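Unit 4 Handout: How a Catch Limit Gets Set and Used

Read this before the February lab. Bring a calculator and your copy of the Nivusgate Bay worksheet.

1. Terms you need

Stock: a group of fish of one species, or a few species managed together, that live and breed in the same area.

Overfishing limit (OFL): the catch in one year above which the stock is being fished too hard. It comes out of the stock assessment.

Acceptable biological catch (ABC): a number at or below the OFL. The gap between the two covers scientific uncertainty.

Annual catch limit (ACL): the number managers adopt. It may equal the ABC or be lower. It may not be higher.

Annual catch target (ACT): an optional number set below the ACL. It covers management uncertainty, such as late or missing landing reports.

Students mix up the last two every term. Going over the target is a warning. Going over the limit triggers an accountability measure.

2. Where the numbers come from

A stock assessment uses three kinds of information: catch records, an index of abundance, and life history (growth, age at maturity, natural death rate). Catch records are usually the longest series and are often the least complete. Commercial landings are reported by dealers and by permit holders. Recreational catch is mostly estimated from surveys, and the error bars are wide for species that few people target.

An index of abundance tracks whether there are more or fewer fish over time. A research survey is preferred, since the gear and the stations stay the same from year to year. Catch per unit of effort from the commercial fleet can be used if it is adjusted for changes in gear, season and area. Raw catch per trip should not be used as an index. A fleet that learns where the fish gather can keep its catch rate steady while the stock declines.

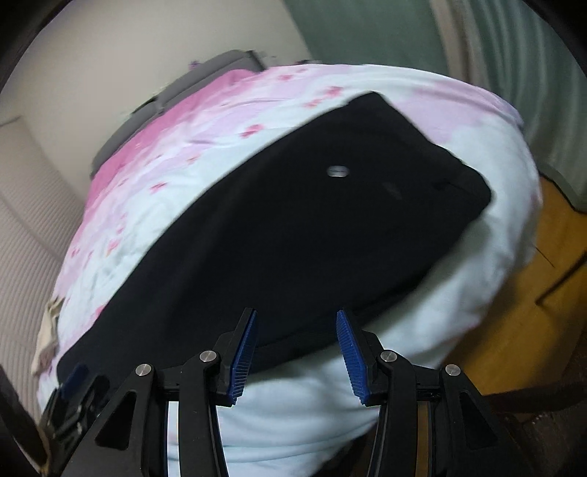 Dark garment on a light bed covering.

3. Worked case: Nivusgate Bay rockfish

The case is simplified. Weights are in pounds.

The bay has two reporting ports, Doherty and Sastent. The ACL for the complex is 3,000 lb per fishing year. The ACT has been set 700 lb below it.

Step 1. Find the ACT. 3,000 minus 700 is 2,300 lb.

Step 2. Add the landings from both ports, month by month, and keep a running total. Use the date of landing, which is often earlier than the date the report came in.

Step 3. Project forward. Take the average weekly landings for the last four full weeks and divide what is left under the ACL by that figure. The answer is the number of weeks until the limit is reached.

Step 4. Compare the answer with the notice period. A closure in Nivusgate Bay needs 7 days' notice. If your projection gives one week or less, notice has to go out now.

Do not round up in Step 3. If you get 2.8 weeks, write 2.8.

4. Accountability measures

In-season measures act during the fishing year. The most common is a closure once the limit is projected to be reached. Others include a lower trip limit or a smaller bag limit.

Post-season measures act afterward. If landings went over the ACL, the overage may be subtracted from the next year's limit. For Nivusgate Bay it is subtracted pound for pound. An overage of 23 lb this year gives an ACL of 2,977 lb next year, if nothing else changes.

Unused catch does not carry over in this case. Some real plans do allow a carryover, with conditions. Check the plan before you assume it either way. 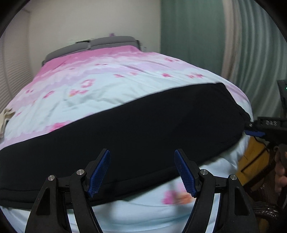 Floral bedspread and padded gray headboard.

5. Reading a proposed rule

A proposed rule has a fixed order. The summary says what would change. The dates section gives the comment deadline. The supplementary section holds the background and the reasons, and most of what you need for the written assignment is there. The regulatory text comes last and is usually short.

Note the verbs. "Would" means the action is only proposed. A final rule uses "will" or the present tense.

6. Lab data

The landing records are in the Bimow spreadsheet on the course page, one tab per port. Some rows in the Sastent tab have no gear code. Leave them in the totals and leave them out of any breakdown by gear.

Questions to prepare

In which month do combined landings pass the ACT?

What would happen to your closure projection if the Doherty reports arrived two weeks late?

Would you lower the ACT for next year? Give the figure you would choose and the records you based it on.

Written answers should fit on one page. Attach your running total as a separate sheet.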